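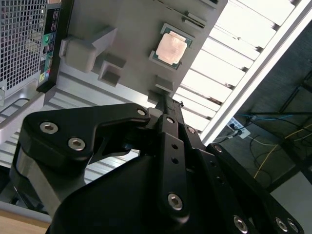
1 min read

Sirkby Forums > Gear and Crafting > Is the Drultis plate worth finishing?

rustbucket_kaan
Four pieces into the Drultis set and my will to live is going. The left greave only drops from the Rudbridge toll captain, who has now given me 19 identical belts. Does the full set bonus do anything, or do I just clank?

annick_s
You clank. You also get 400 armour and the turning circle of a canal boat. I wore mine for one siege, fell off the siege, and it's been in the chest ever since.

Mothballed
Disagree. Full set with the Caron shield and you can stand in the gatehouse all evening being hit by people. Some of us enjoy that.

annick_s
Being hit is not a build, Moth.

Mothballed
It is if they get tired first.

pelt_and_braces
What's the repair bill like these days? I remember 3,000 silver a go.

rustbucket_kaan
Still 3,000. The smith sighs at me as well, I think that's new since the July patch.

pelt_and_braces
Then no. Wear the boiled leather, roll out of the way, buy a horse.

Mothballed
You can't roll in a gatehouse. There's a wall. That's what makes it a gatehouse.

annick_s
Kaan, if you must carry on, do the captain at night. He leaves his two spearmen at the bridge and you can get him on the stairs. Same drop rate, less walking back from the graveyard.

rustbucket_kaan
Tried the stairs just now. Belt number 20. It's got a slightly nicer buckle, so I'm going again after tea.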